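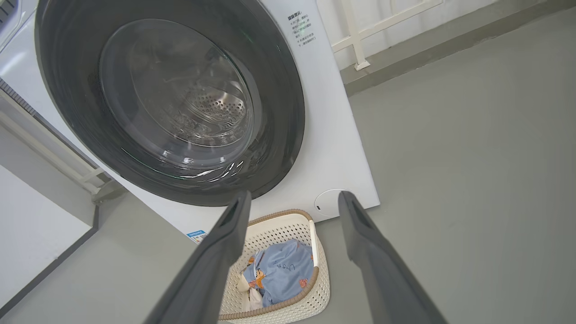

Pellby Water Readings is a table of household water meter readings from Hollenstein, a small town where every home has its own meter in the basement or under the kitchen sink. It holds one row per home per month. Most of the indoor use in the table goes to toilets and showers, with laundry third. A front loader like this white one, with a round glass door and a steel drum, is entered in the appliance table as type F, and a machine with a lid on top is type T.

Contents

readings.csv - the monthly readings, 800 homes
homes.csv - one row per home: number of people, floor area band, garden yes/no
appliances.csv - one row per appliance reported by the home
tariff.csv - price per cubic meter, by month
notes.txt - free-text remarks from the meter readers, lightly edited

Columns in readings.csv

home_id: four-character code, stable across all files
month: 1 to 12
reading: meter value in cubic meters, as written down
use: difference from the previous reading
flag: empty, E (estimated), R (meter replaced) or L (leak reported)

How the readings were taken

Residents read their own meters and sent in a card. Homes that sent no card were given an estimate based on the same month a year earlier, and those rows have flag E. December has the most estimates. The cards were typed in twice by different people and the two versions compared. Where they disagreed, the paper card was pulled and checked.

Meter replacements

During collection 81 meters were replaced with the Plustent model, which starts at zero. In those homes the reading column drops sharply, but the use column has been corrected with the closing value of the old meter. Do not recompute use from reading without looking at flag R first.

Known problems

- 22 homes share a meter with a neighbor. They appear as one home_id, and the number of people is the total for both.
- The oldest houses, built before 1918, often have a second supply from a well. Well water is not metered, so use is too low for these homes. There is no column that marks them. Some are mentioned in notes.txt.
- Garden taps are on the main meter in Hollenstein but not in the Trurunberg district, where they have a separate one. Summer figures for the two areas should not be compared directly.
- Appliance type is self-reported and was asked only once. Homes that bought a new dishwasher or washer later still show the old one.
- A negative value in use means the previous card was misread. These have been left in.

Privacy

Street names and house numbers were removed. Floor area is given in bands, and households of more than six people are grouped together. Remarks that named a person were dropped from notes.txt.

Use

Free for teaching and research. Please do not try to match homes to addresses. The tariff file may be copied separately.

Contact

Corrections go to Hagos Teshome. Include the home_id and the month - a row number is no help, as the files are sorted again with each release.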